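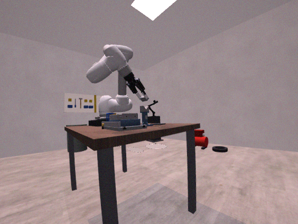 Table with wooden top and white robot arm, computer rendering

KERISUM RESIDENTS' ASSOCIATION
Minutes of the General Meeting held on 12th May

1. Minutes of the previous meeting
The minutes of the March meeting were approved with one correction: the drainage contractor should read Brandska, not Bransk.

2. Water charges
The Chair reported that the revised rate had been sent to all 114 households. Six written objections were received, all from Flendness Road. Members asked that the next bill show the standing charge on its own line. Agreed.

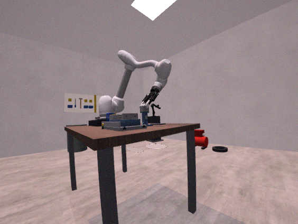
The Secretary will write to the billing office accordingly and report back.

3. Footpath at Mudaliar Gardens
The lower section remains closed. Brandska has quoted $505 for clearing the culvert - the price excludes removal of spoil. A member asked whether the work could wait until the fall. After discussion, the quotation was accepted by vote, with three against.

4. Parking
Complaints continue about vehicles left overnight at the Flendness Road turning circle. It was resolved to repaint the markings and to review the matter at the next meeting.

5. Other business
The notice board key has been returned. Dog waste bags are again out of stock.

The meeting closed at 9:10 p.m.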